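Court Upholds Feltotau Runoff Result, Rejects Petition on Late Ballots

Sep 5, 2022

The Feltotau district court on Monday upheld the result of the council chair runoff, dismissing a petition that sought to have ballots from three polling stations in the Jikard ward thrown out.

The ruling leaves the Civic Union candidate as the winner by 421 votes. The People's Alliance, which brought the petition, had asked the court either to cancel the results from the three stations or to order a new vote across the whole ward.

In a written decision read out in a morning session, the court said the petitioners had shown that the three stations opened late but had not shown that any registered voter was turned away. It noted that the stations stayed open past the normal closing time to make up for the delay, as election rules allow, and that party agents from both sides signed the result sheets before they left.

The petition centered on the delivery of voting materials. According to documents filed with the court, ballot papers and ink pads reached the Jikard stations 40 minutes after voting was due to begin. The delivery contractor, Prutex, told the court in a sworn statement that its truck had been sent first to the wrong school, and that the address on its work order did not match the one published by the district election office.

The court did not decide which of the two was at fault for the address. It told the election office to file a report on the matter within 14 days.

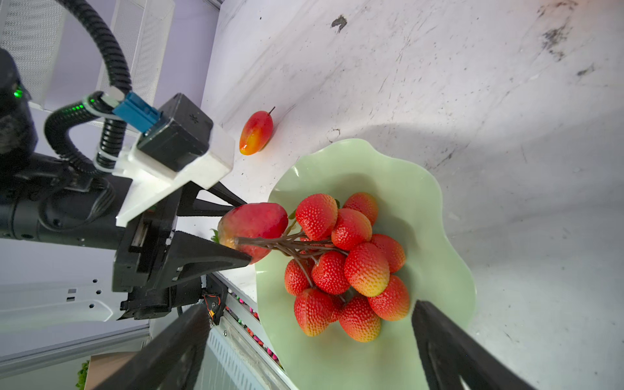 The People's Alliance said in a statement that it was disappointed but would respect the decision. The party asked its supporters in Jikard to stay calm and to avoid gathering outside the council building. It said its lawyers were reading the full text and would decide later this week whether to appeal.

"We went to court because that is where these questions belong," the statement said. "We have had an answer, and our members should accept it as the law stands today."

The Civic Union welcomed the ruling and said it was ready to begin work. It called on the People's Alliance to take up its seats on the council, which the party's members have stayed away from while the case was being heard. Without them the council has been able to hold meetings but has been short of the two-thirds attendance needed to pass a budget.

That budget is now overdue. The unfinished items include repairs to the Hoshino bridge, which has been limited to one lane since spring, and the yearly grant to the ward clinics. The council clerk's office said a special session could be called as soon as the new chair is sworn in, but gave no date.

Under district rules, an appeal must be filed within a week of the ruling. An appeal would not stop the swearing-in unless the higher court ordered a delay.

The runoff was held after no candidate won more than half the vote in the first round. Turnout in Jikard was higher in the runoff than in the first round, a point the court mentioned in finding that the late opening had not kept voters away in large numbers. The petitioners had argued that turnout would have been higher still if the stations had opened on time, and that the early hours matter most to market workers and farm laborers.

The election office said it accepted the order to report on the delivery and had already begun checking the addresses of all polling places in the district. It said the corrected list would be posted at ward offices before the school board elections in November, when the same buildings will be used.

Prutex holds the contract to deliver materials for that vote as well. The election office did not say whether the contract was under review.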